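Stewards and panel helpers wanted, Flosamow anime weekend

Flosamow returns to Clallthorpe this November for its first full weekend since 2019, and we are looking for 90 people to help run it. You don't need to have worked at a convention before.
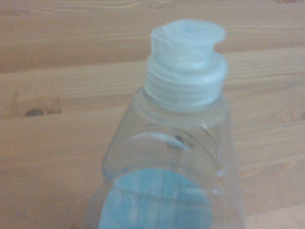
Most places are for door and queue stewards. We also need people for the screening room, the manga library and the cosplay changing area. If you speak Japanese, please say so on the form, as we are short of help for the guest signings.

Shifts last 5 hours with a meal break. Helpers get a free pass for both days, lunch, and a T-shirt with this year's artwork by Correa. We can pay local bus and train fares if you keep your tickets.

You must be 18 or over and able to come to one training evening at the Dronano hall.
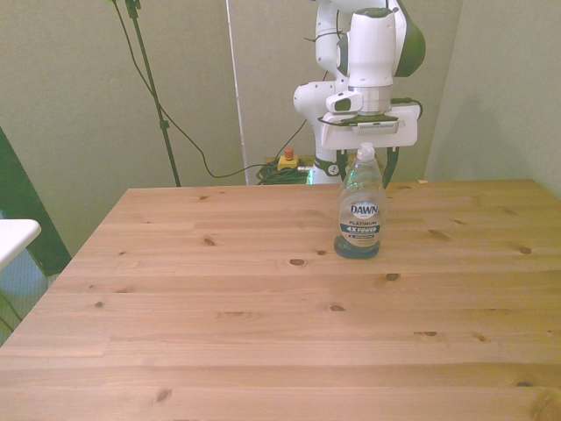
Forms are at the hall desk or can be sent by post on request. Tell us which day you prefer and whether you can lift boxes. Cosplay is fine on shift if your face can be seen and you can manage the stairs.

Questions should go to Macarena Riquelme, helpers' coordinator, on extension 932.

Posted Apr 12, 2022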